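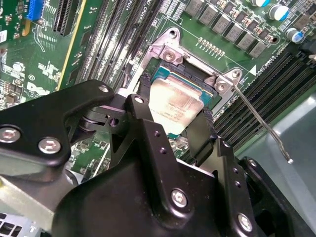
A processor held over its socket on a green Dell motherboard.

Gamton Town Hall: building FAQ
By Berenice Jaramillo, July

When was the present hall built?
It is the second on the site. The first, a timber-framed building, burned down after 21 years. The present hall is brick on a limestone plinth.

Who designed it?
Crisóforo Bermúdez, who also drew up the market house at Lustitz. The two share a floor plan but differ in roof pitch and window spacing.

How tall is the clock tower?
115 feet to the base of the weathervane. The louvred stage below the clock was rebuilt in a lighter stone.

Where did the stone come from?
The plinth is from the Szekeres quarry, now closed. Replacement blocks come from Calamitz and are slightly paler.

Is the courtroom original?
The panelling and gallery are. The ceiling was lowered by some 2 feet when heating was put in.

Can the tower be climbed?
No. The upper stair is a fixed ladder of 33 rungs with no landing.

Is the building listed?
Yes, including the railings and the rear yard wall.

Contact the records desk | © Gamton Buildings Record | Back to top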